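Wire basket (bathroom)

From the Household Things wiki, bathroom section. Last edited Sun 29 December.

A wire basket is an open basket made of metal wire, usually round, with a rim at the top and gaps all the way down the sides. In the bathroom it mostly ends up holding used towels, though the same shape gets sold as a wastebasket, a magazine bin and (I have one of these) a thing for rolled-up wrapping paper. I've been writing the bathroom pages here for a while and this one kept getting put off, so please be kind, and fix my commas if you see a bad one!

Names

Shops can't agree on what to call it. Rokmont lists theirs under wastebaskets, Adivside has nearly the same shape under laundry, and the old Borham catalog I found at a flea market calls it an "open bin," which I sort of love. I use "wire basket" all through this page and "hamper" only for the tall ones with a lid.

Construction

There are two common ways of putting one together. In the first, rings of wire go around the basket one above the other and thinner upright wires hold them at the right distance. In the second there's a rim and then a set of curved wires running down and under, with a lot more space between them. The ring kind is stiffer. The curved kind is lighter and a bit springy, and small things like socks will find their way out of it, so I'd keep it for towels and bathrobes.

The wire is normally steel with a coating, either a baked-on powder or a dipped plastic skin. Plastic feels nicer on the hands. Powder looks sharper, but it chips where the wires cross, and a chip in a bathroom is where rust gets going. Teresa Kołodziej, who edits the metalwork pages, wants me to add that a dab of enamel paint on a fresh chip will hold it off for years, and I've tried it on mine with nail polish – works fine, looks terrible.

Size and capacity

A small round one is 238 mm across the bottom, and the next size up is usually 300 mm at the rim. The small size takes one bath towel if you stuff it and two hand towels if you don't. People always overfill them (me too, every single week) and the towel ends up sitting on top like whipped cream. It does no harm as long as the basket doesn't tip.

Placement

Corners are the classic spot. A basket against the wall near the shower is close enough to drop a towel into without walking across the floor, and on tile you can slide it out of the way with one foot when you mop. Do check which way the door swings first. 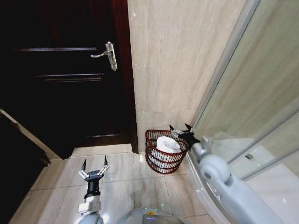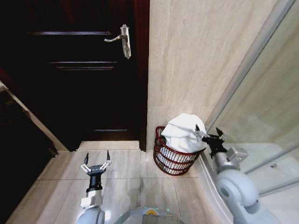
Red wire basket with a white towel, on a beige tile floor beside a marble-look wall.

Can you put a damp towel straight into a wire basket?
For a few hours, sure, since air gets in from all sides. Overnight is pushing it, because the middle of a bunched-up towel dries very slowly whatever it's sitting in, and that's where the musty smell starts. Hang it over a rail first and drop it in the basket once it's dry.

Color

White and black are the ones you'll find anywhere. Red had a good run after 2000, when Mitsotakis-Vlachou brought out a whole bathroom set in it – soap dish, brush holder, basket, the lot – and I still see the baskets at yard sales long after the soap dishes have gone. Dark reds hide scuffs better than bright ones. I have strong feelings about the mint green but this is an encyclopedia, so I'll leave it.

Care

Wipe the wires with a soft cloth and a little dish soap, then dry them, paying attention to the underside where the bottom ring touches the floor. That ring is what leaves the orange circle on grout. Four stick-on felt or rubber feet will prevent it, and rubber lasts longer in a wet room. Skip the steel wool! Dust collects on the lower wires much faster than you'd expect, and an old toothbrush gets it off.

If a wire has popped loose from its weld, bend the end inward so it can't snag the towel loops. One pulled loop can run right across a good towel.

Liners

Some baskets come with a cotton bag that ties around the rim. It keeps socks in and wire marks off, but you lose most of the airflow. Jadwiga Chmielewska has started a separate page on sewing your own, with a pattern for the 300 mm size, and she's still looking for measurements of the oval ones.

See also: Hamper; Towel rail; Bath mat; Peg bag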